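Zastia Learning Centre, Arkport
News
15 Jul 2024

Paper-covered tables adopted for dice and board game sessions

The Zastia Learning Centre has completed the first stage of changes to the Öztürkmen Room, where its dice and board game sessions are held. Tables in the room are now covered with plain white paper during use, and a new booking arrangement will apply from September. 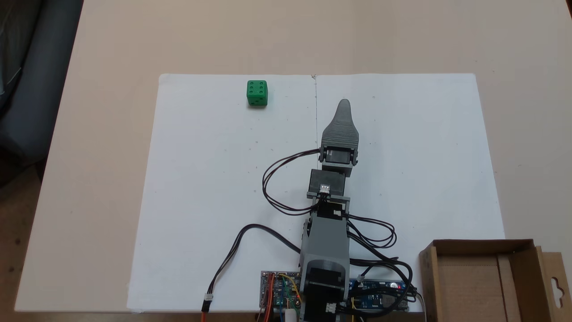
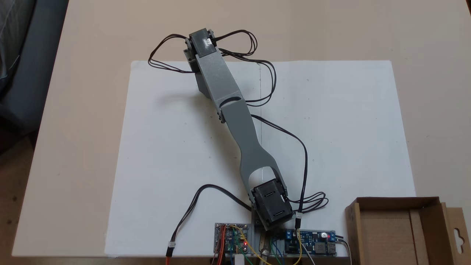

Community Learning

The Öztürkmen Room is on the ground floor of the Centre's Arkport building and has been used for games, counting activities and small group work for several years. The Centre reviewed the room during the spring after users commented on the condition of the tables and on the difficulty of reading small dice against the patterned cloths that had previously been provided. The review covered the table surfaces, the storage of dice and counters, and the length of sessions.

Light-coloured tabletops were supplied by Sinetti under the Centre's existing furniture agreement. They replace the dark folding tables, which have been moved to the upstairs meeting room and remain available to groups that need them. The patterned cloths have been withdrawn.

White paper is laid directly on the tabletop before each session. Groups may use a single large sheet or place sheets edge to edge where a wider area is required, with a margin of the table left uncovered for cups, pencils and score pads. The green die in the first picture, resting with its six uppermost, is on paper laid in two sheets. Users who took part in the review reported that the dark pips of coloured dice were easier to read on white, particularly for those seated at the far side of the table.

The paper may also be written on. Groups working on probability have made use of this to mark out boxes for results and to keep a running tally beside the place where the dice are thrown. In the counting sessions for younger children, number tracks are drawn on the sheets in advance by the session leader. Felt pens that bleed through to the tabletop should not be used, and a supply of pencils and wax crayons is kept in the room.

Used sheets that are clean on the reverse are turned and kept for drawing. All other sheets should be folded flat and placed in the paper recycling box by the door. Adhesive tape must not be applied to the tabletops. Small weights are available on request for groups that find the sheets moving during play.

Dice and counters

The Centre's collection of loose dice and counters has been sorted and listed as part of the same work. It now stands at 333 pieces. Damaged dice and those with worn pips were removed, and a number of duplicate sets were passed to other groups in the town.

Dice are stored by colour in shallow trays on the shelf beside the window. Groups are asked to return each die to the tray of its own colour at the end of a session and to check beneath the paper before it is lifted. Several pieces were recovered during the review from inside sheets that had been folded for recycling.

Larger dice for users with reduced vision are held at the reception desk. They may be borrowed without charge and must be returned on the same day. A set with raised pips has been ordered, and its arrival will be announced on the noticeboard outside the room.

Families attending the early years sessions are reminded that standard dice and small counters are not suitable for children under three. A separate box of oversized foam dice is provided for this age group and is kept apart from the main collection.

Sessions and booking

Sessions in the Öztürkmen Room will continue on the present timetable until the end of August. From September, the room may be booked in periods of up to three hours, and each table will seat a maximum of five people. The previous limit of two hours was found to be too short for longer board games, and a number of groups had been booking consecutive periods in order to finish.

Bookings may be made at reception or by telephone. The name of the group, the number of people expected and the type of activity should be given when booking, together with any request for larger dice or additional paper. Paper is included in the room charge. Groups wishing to bring their own table coverings may do so, provided that these are removed at the end of the period and that nothing is pinned or clipped to the tabletop.

Priority will be given to the Centre's own courses during term time. These include the adult numeracy course, which uses dice in its introductory units on chance and averages, and the after-school counting club. Outside these hours the room is open to any registered group. Registration is free for groups based in Arkport and must be renewed once a year.

Groups with an existing regular booking do not need to apply again. The Centre will write to each of them before the end of August to confirm the time and table allocated. A group that no longer requires its place is asked to inform reception promptly, as there is a waiting list for early evening periods.

Care of the tables

The new surfaces mark more readily than the old ones, and the Centre asks all users to observe the following points. Spills should be wiped at once with the cloths provided. Hot drinks should be placed on a mat, away from the paper. Boxes and equipment should be lifted and not dragged across the table. Scissors and craft knives may be used only on the cutting boards stored in the cupboard.

Fine specks of eraser dust and pencil collect on the paper during longer activities and may be brushed into the bin with the hand brush kept in the same cupboard. Sheets with small marks remain suitable for use and should not be discarded for that reason alone. Fresh paper should be taken from the top of the stack and the cover replaced afterwards to keep the remaining sheets flat.

Any damage to a table should be reported to reception before the group leaves the building. No charge is made for ordinary wear.

Further work

The second stage of the changes concerns the lighting and the shelving. The present ceiling lights cast shadows across the tables nearest the wall, and alternative fittings are being considered. Additional shelving will allow board games to be stored in the room, where at present they have to be requested from the office. The room will be closed for a short period while this work is carried out, and affected groups will be offered space upstairs.

Comments on the new tables and the use of paper coverings may be left in the box at reception. Printed copies of the room guidelines are available from the same desk, in standard and large print.

Related pages
Room hire and charges
Adult numeracy course
After-school counting club
Visiting the Arkport building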